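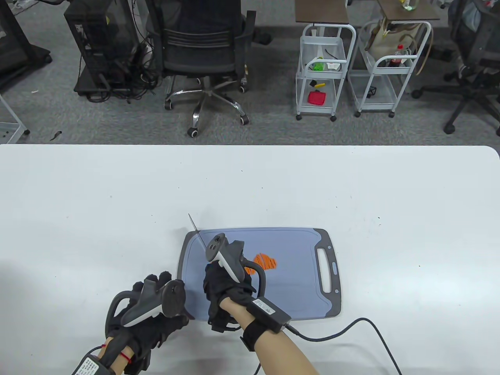 Trustano Revises Cutting Board Procedure, Adds Transfer Stage

7/24/19 — Trustano has released a revised procedure for testing small cutting boards with raised or contrasting rims. The new version keeps the wear test from the earlier one and adds a stage in which cut pieces are moved from the board to a bare tabletop. It applies to plastic boards meant for light kitchen work, such as slicing soft vegetables, dough and similar items. Wood and glass boards are still covered by the old procedure.

The work was carried out on a Huketti board with a pale blue-gray cutting surface, a dark gray rim and a handle slot through one end. Fawzy supplied the fixtures and the record sheets. Both firms will use the procedure for their own boards from November.

Setup

The board is placed directly on a flat white table with the long side facing the operator. No mat or damp cloth goes under it. The earlier version allowed a cloth, and results from the two arrangements could not be compared, as the cloth hid any tendency of the board to creep. The handle slot goes to the operator's right. Left-handed operators turn the board end for end and note it on the sheet.

Orange pieces are used throughout. Trustano chose the color for contrast against both the board and the table, so that fragments can be found without a lamp. Two outlines are called for: a plain round one and a heart. The heart has a notch and a point, and the procedure asks for it to be placed near the middle of the board, where the operator can reach it from either side with the blade. Pieces are to be used within 30 minutes of being taken out of their container. Any piece with a visible crack is set aside before the stage begins.

Wear Stage

The wear stage runs to 1000 strokes per board, divided into blocks of 20. The knife is drawn with light pressure and lifted clear at the end of each stroke. Between blocks the operator wipes the surface with a dry cloth and checks the rim for lifting, mainly at the corners and at the inside edge of the handle slot, where two surfaces meet and residue tends to collect.

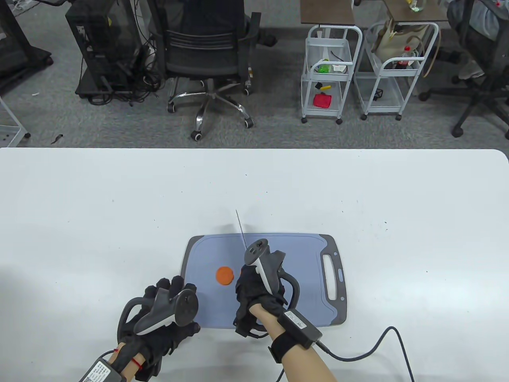 Surface marking is graded on a scale from 0 to 7, with 0 for a surface that shows no marks at arm's length and 7 for a groove that catches a fingernail. The grade is read by eye in normal room light. Faint scratches of the kind on the blue surface, with a round orange slice lying on the left-center part of the board, fall in the low part of the scale and do not end the test. They are noted by position only. A board is withdrawn if it reaches grade 5 anywhere outside the rim area, or if the rim separates from the cutting surface over any length. Marks on the rim itself are recorded on a separate line and carry no grade, which is a change from the earlier version.

The slot end of the board gets its own check. The operator lifts the board by the slot with one hand, holds it level, then sets it down again in the same position. Any flexing is written down in plain words. Trustano says a numeric flex limit was considered and dropped, as boards of different thickness could not be fairly held to the same value.

Transfer Stage

The transfer stage is new. Cut or formed pieces are taken from the board by hand and placed flat on the table in a row, with the pieces separate from one another. The row may run straight or on a diagonal. Gloves are permitted, provided the same pair is worn from start to finish. Operators are told to handle the pieces by the edge where they can, and to press only as much as is needed to seat the piece on the table.

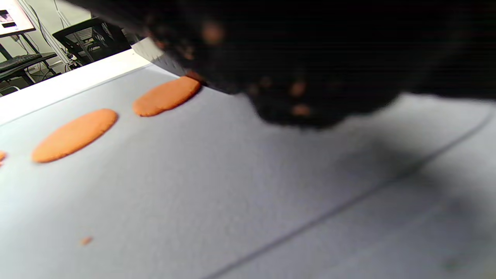 Fragment loss is the main value taken from this stage. The older procedure counted only what stayed on the board, so anything that came away later was missed. A crumb-sized orange fragment lying by itself on the open tabletop, well apart from the discs in the row, is now entered as loss even when the discs look whole. Fragments left on the board are entered in one column and fragments on the table in another. Material on the gloves is not weighed, but its presence can be noted under remarks. If a disc is dropped, the run is stopped and the stage is repeated with a fresh set.

Edges are checked after the row is complete. Slightly irregular edges are accepted for soft material. A torn edge is one where the outline is broken through to the face of the piece, and it counts against the board only if the same fault appears in the same part of the surface on a second run. This rule was added at the request of Fawzy, where early runs gave mixed results that were traced to the knife.

Comments Received

Trustano circulated a draft before release and took comments on all three stages. Most concerned the wording of the scale and the order of the columns on the record sheet.

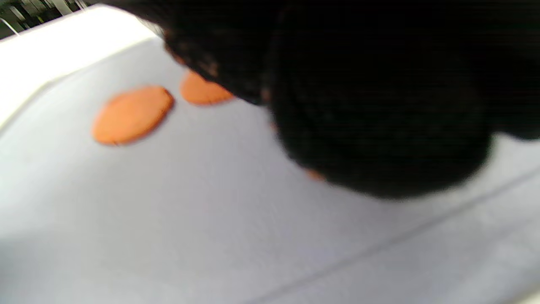
Cilteo replied that the transfer stage should be done on the same type of surface every time, and that a smooth white table and a coarse one will not give the same loss figures for soft orange pieces. The reply also asked for the tabletop finish to be written on the sheet next to the board number, and for the row to be left in place until the fragments have been collected.

Both requests were accepted. A line for tabletop finish is in the released version, below the line for room temperature. A further point, on whether oval pieces should be allowed in place of round ones, is held over to the next revision.

The record sheet is printed on one side only and replaces all earlier sheets. Boards already partway through the wear stage may be finished under the old version, with the transfer stage left blank.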